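Grirkstead Small Claims Notes 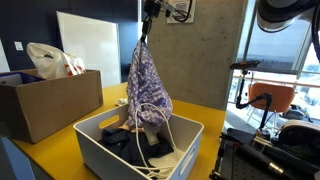
Patterned cloth bag and white bin, yellow tabletop.

What you get

356 short plain-English summaries of small claims decisions, typed up from the court lists at Grirkstead and Rekesham. One text file per case, plus index.csv, which opens in any spreadsheet and sulks in most of them.

Columns in the index

case_no, town, sum_claimed, represented (yes/no), outcome, notes. The notes column was meant for corrections. It has since become a home for remarks about parking, and we have left those in.

Known problems

In 76 files the outcome is blank. Mostly the parties settled in the corridor, where no one takes minutes.

Rekesham is thin before December. The clerk's handwriting was read by one person, who then moved away.

Two claimants share the surname Đào. They are unrelated and were suing the same landlord. Older copies of the index spell it three ways, so use version 2 or later.

143 cases concern fences. Train a model on this and it will develop views on fences.

Names

Private individuals are reduced to initials in the summaries - solicitors are not, and two have complained.

Licence

Free for teaching and research. Please don't use it as legal advice. Vuvberg Lettings tried, and is now case 0311.

Maintained by Maricel Villanueva. Last changed 09/12/2025.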